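How to write a family death notice (and get it to the paper on time)

I've written two of these now, one for my nan and one for an uncle, and both times I sat at the kitchen table with no idea where to start. The funeral home had a form, but the form gives you about as much help as a tax return. So I've put down what I did, in the order I wish I'd done it.

First, work out which thing you're writing. A death notice is the short paid one, with the name, the dates, the family and the service details. An obituary is the longer life story. Lots of papers run them on the same page and people use the words interchangeably, so ask when you ring. When I rang the Harnbridge paper I asked for an obituary, got quoted for an obituary, and nearly fell off my chair. What I wanted was a notice.

Step 1. Ring the paper before you write anything

You want to know the deadline, the price and how they charge. Ours charged by the line, and the cut-off was 2 pm the day before. Others go by the word or the centimetre. Ask if a photo is extra, if the online version is included, and how long it stays up. Ask whether they need something from the funeral director too, because most places want to confirm the death before they'll print it (fair enough, there have been some very nasty pranks).

If you're using a funeral home they'll often lodge it for you. Dollow did Nan's and it was one less phone call. Check whether they add a fee on top.

Step 2. Get the facts on one sheet of paper

Full legal name, the name everyone used, maiden name if there is one, date and place of birth, date and place of death, and age. Then do the age sum again. I had Nan a year older than she was, and she would have haunted me for it.

Next come the family names, and this is the bit that takes the time. Write down the spouse, kids, kids' partners, grandkids, brothers and sisters, and those who died before. Send the list to one relative on each side and ask them to fix the spelling. Give them a time to reply by — I said Tuesday lunch — or you'll be waiting all week.

Step 3. Write the opening line

Keep it plain. "Died peacefully at home in Breltholm" is fine. So is "passed away", if that's how your family talks. You don't have to say what they died of. If it was sudden you can say suddenly, and people will leave it there.

Step 4. List the family

The usual order is partner, then children from eldest to youngest with their partners in brackets, then grandchildren, then brothers and sisters. You can name the grandkids or just say "loved Nan of 14", which is what we did, as naming them all would have cost a small fortune.

Step families and exes are where the feelings get hurt. My rule was that if someone would be sitting in the front rows, they went in. Talk about it before it's printed. A phone call is much better than a text for this one.

Step 5. Add one true thing

Even a short notice has room for a line that sounds like the person. For my uncle we put "Never beaten at cards, according to him." I had more comments on that line than on the rest of it put together! Skip the list of nice words that would suit anybody and go for something the neighbours would nod at.

If you're writing the long version, resist putting in every job. My first draft for Nan came to 2,052 characters and had her whole time at the Pascual cannery in it, foreman by foreman. I saved all that for the eulogy and it went down a treat there.
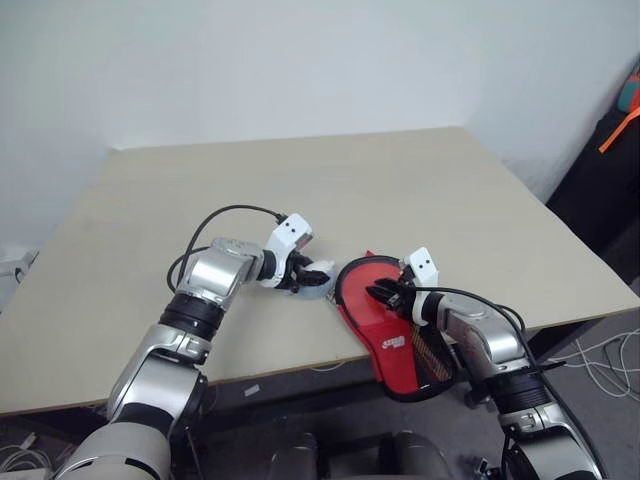

Page last changed: January

Step 6. Service details

Day, date, time, full street address, and whether it's a burial or cremation. Say if it's private. If there's a livestream, put where to find the link, and leave out the link itself if it's one of those enormous ones. Donations instead of flowers go at the very end, with the proper name of the charity.

One thing to think about is the home address. I'd leave it off. Everybody in town will know the house is empty during the service.

Step 7. Read it aloud to somebody

Out loud, slowly, with the other person holding the fact sheet. We caught a missing grandson this way. Then ask the paper for a proof, and check the proof as well — ours came back with the chapel time wrong.

Once it's run, buy a few extra copies of the paper. Relatives overseas will ask for the clipping, and the newsagent sells out sooner than you'd think.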